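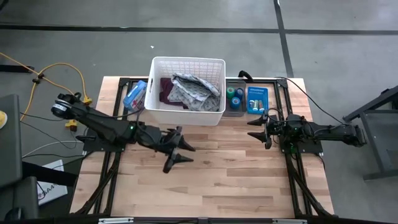 Cuaderno de taller, sala de inyección. Febrero, viernes, 7 de la mañana.

Seguimos con el molde de la tapa para Fakhoury. Ayer quedó montado en la máquina pequeña con el material reciclado de Mornosico, el PP gris, segundo saco del mismo lote. El primer saco se gastó entero en ajustes, así que los datos de la semana pasada no sirven para comparar.

Arranque con la receta guardada del PP virgen. Husillo purgado dos veces. Las primeras piezas salen con rechupe en la zona del nervio y rebaba en el lado del punto de inyección, las dos cosas a la vez, que es lo que ya pasaba con el saco anterior. Bajo la velocidad en el último tramo y la rebaba desaparece. El rechupe sigue igual.

Subo la compactación de 7 a 9 segundos. Mejora bastante. El ciclo se alarga y habrá que ver si Fakhoury lo acepta, porque la oferta se hizo con el tiempo del virgen. No toco la presión: ya probamos con el molde anterior y lo único que conseguimos fue que la pieza se quedara agarrada al lado fijo.

Humedad. El saco estaba abierto desde el miércoles, cerrado con una pinza. El PP no debería dar problemas, pero este lleva carga y algo de polvo del triturado, y en la colada se ven vetas plateadas. Paso el resto por el secador Zostton, 2 horas. Después del secado las vetas son menos, pero no se van del todo. Sospecho más de los volátiles que del agua. Pendiente: pedir a Mornosico la ficha del desgasificado. La que mandaron es la del granulado negro.

El programa de seguimiento Gritix perdió la conexión a media mañana y faltan las curvas de presión de una parte de la tirada. He apuntado a mano el cojín y el pico en la hoja que está pegada al armario. Quien la recoja, que no la tire, hay que pasarla.

Tirada de la tarde con los parámetros nuevos: 98 piezas buenas, casi todas dentro de cota en el diámetro del cierre. Las apartadas son por punto negro, no por medida. Están en la bolsa con cinta roja, sin triturar todavía, quiero cortar un par para ver si el punto es material quemado o suciedad de fuera.

Las coladas sí se han triturado y están en el bidón azul, etiquetado. No mezclarlas con el saco nuevo hasta que decidamos qué porcentaje de retorno vamos a admitir. El cliente habla de circuito cerrado en la reunión pero en el plano no pone nada.

Cosas sueltas:
El filtro del agua del atemperador está sucio otra vez, limpiado.
La boquilla gotea un poco al abrir. Más descompresión no, que mete aire. Probar con la temperatura de la punta.
Falta desmoldeante, aunque con este molde no hace falta usarlo.

Para el próximo día: repetir con el material secado desde el principio y contracción medida en frío. Dejo el molde puesto, engrasado y cerrado sin fuerza.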